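Dry erase marker ghosting on a small whiteboard, how do I get it off?
Posted in Home & Household > Cleaning
November 2021
179 views

I have a little framed whiteboard that I use for the grocery list and reminders. Got it from the Rorkholm store when I moved in. For the first year everything wiped right off. Now I get a gray-green haze and you can still read last week's list under this week's list. Milk, eggs, milk, eggs, forever.

Tried so far: the felt eraser it came with, paper towel and water, dish soap. Dish soap helped for a day or so then back to ghosting. Don't want to scrub it with somthing rough and kill the surface. Writing stays on there maybe a week at a time before I wipe.

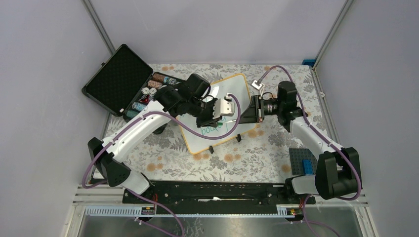
Other thing, the frame is some kind of light wood I think, or wood look, and I don't want cleaner soaking in at the corners. Is there a product for this or is the board just done? It was 8 dollars so I won't cry but I'd rather not throw it out. Also are some marker colors worse than others, seems like green never comes off right. Thanks

2 replies

dulatero_dan_fan

Rubbing alcohol. Done. Any drugstore. Put it on a rag, not on the board, wipe, dry with another rag. Windex works too sort of. Don't use a magic eraser whatever people tell you, it's basically very fine sandpaper and the ghosting gets worse after.

Stefanou Street Mom

Alcohol is right but a little more to it. I ran the supply closet at a tutoring place for a good while and we had a whole stack of the small boards, so I have cleaned a LOT of these.

First, for old dry marker that's been sitting: write over it with a fresh black dry erase marker, cover it all the way, then wipe right away while it's wet. The solvent in the new ink loosens the old stuff. Sounds dumb, works great. Use a marker that isn't half dead or it does nothing.

Then alcohol on a soft cloth. The 70 percent kind is ok, the 90 is better. Go over it 2 times with a clean part of the cloth each time. If you keep using the dirty part you're just spreading haze around, that's what most people do and then they say it didn't work.

Then plain water, then dry it. People skip this. If you leave soap on there the next marker grabs onto it, which might be your dish soap problem right there.

For the frame just wring the cloth out good and stay off the edge. Cotton swab for the corners.
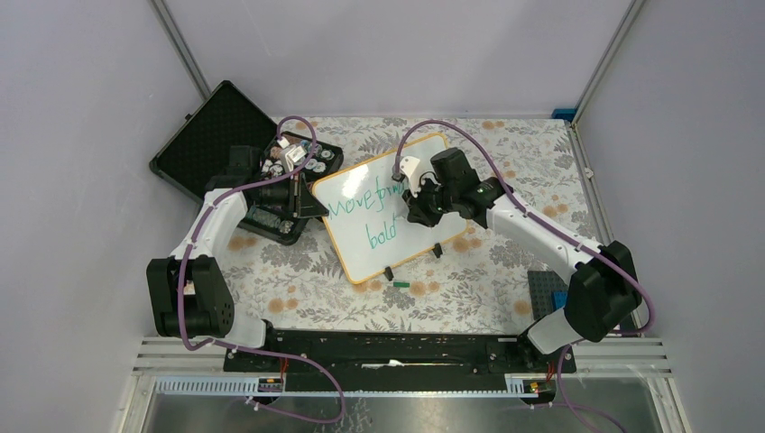

"Move form" and "bold" in green marker on a small board.

On colors, yeah, in my experience green and red hang on the longest, blue a bit, black comes off easiest. Depends on brand. We had a box of Aseleck markers that were awful, every color stained. Cheap boards are melamine (just a coated panel) and the coating wears, so at some point the ink goes into tiny scratches and stays. Glass or the enamel steel ones don't do that but cost way more. For a grocery list I wouldn't bother.

Quick test, do a corner with the alcohol. If the haze lifts, board's fine, do the rest. If it's still gray after two rounds then the coating is worn and you'll be fighting it every week. You can get a bit more life out of it with car wax, paste kind, thin coat, buff it till it feels slick. Some markers bead up on wax though so try yours on a little spot frist.

And wipe it more often. A week is long. Every couple days and you'd hardly see it.

Keep the alcohol away from the stove and crack a window.

Comment from original poster:

Did the black marker thing over the worst part and then alcohol, eggs are finally gone. There's still a faint line where I wrote the plumber's number but I can live with it. Haven't tried the wax. Getting different markers in December when the sales start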